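Quiénes somos

¡Hola! Soy Shu-fen Hsu y, si has llegado hasta aquí, seguramente alguien te ha hablado de Filtine o estás buscando a quien enseñe a un robot eso que a ti te sale sin pensar. Pues te cuento un poco cómo trabajamos, que me lo preguntan mucho y siempre me enrollo.

Filtine lo montamos Cheng-en Wu y yo en un local que había sido almacén de telas (todavía aparecen alfileres en las juntas del suelo). Él venía de reparar maquinaria textil y yo de dar clases de cerámica, así que de robots sabíamos lo justo. Lo que sí sabíamos los dos era enseñar cosas con las manos, y con eso empezamos.

Nuestro trabajo consiste en hacer tareas corrientes, una y otra vez, con unas pinzas de mano que van registrando el movimiento. Doblar, enrollar, meter en una caja, sacar de la caja, volver a empezar. Con esas demostraciones nuestros clientes entrenan a sus robots. También hacemos teleoperación, o sea, mover el brazo a distancia desde otro puesto, aunque a mí me gusta más lo otro — con la pinza en la mano notas enseguida si vas forzando el gesto.

El primer encargo en serio fue Ralteo, un proyecto de ropa de casa. Entregamos 203 demostraciones y nos dieron por buenas 159. ¡Menudo disgusto me llevé! Cheng-en se pasó una tarde entera mirando las que habían rechazado y casi todas tenían lo mismo: íbamos con prisa y soltábamos antes de tiempo. Desde entonces hay una norma en la casa, que es abrir la pinza, contar hasta dos y solo después retirar la mano. Parece una tontería y a la gente nueva le cuesta semanas.

Ahora andamos sobre todo con Lam, que es como llamamos por aquí a la serie de tareas a dos manos. Son más difíciles de lo que parecen, porque una mano trabaja y la otra tiene que esperar sin estorbar, y la que espera siempre acaba haciendo cosas raras. Los paños enrollados son mi especialidad, lo digo con orgullo. Hay que cerrar la pinza lo bastante para que el rollo no se abra y no tanto como para aplastarlo, y cada tela pide lo suyo. 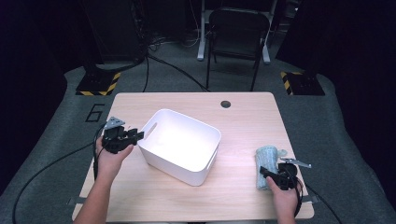
Con los paños de punto, por ejemplo, yo agarro más despacio que con los lisos, y Cheng-en dice que se nota en los datos quién ha hecho cada sesión. Puede ser. A él se le reconoce porque entra siempre muy recto, como si estuviera enhebrando una aguja.

Las personas que vienen a trabajar con nosotros no necesitan saber programar. Preferimos a gente paciente, de la que repite un gesto veinte veces sin enfadarse. Hemos tenido costureras, un pastelero buenísimo y una chica que afinaba pianos. Los turnos son cortos, con descansos de verdad, y la formación la pagamos desde el primer día.

En septiembre abrimos otra sala en Lunbridge, más grande y con mejor café. Si quieres verla, escríbenos y te enseñamos los puestos — te dejamos probar las pinzas, claro, y si se te da bien igual te liamos para una temporada. Por las mañanas suelo contestar yo; a partir de las cuatro le toca a Cheng-en, que es más breve.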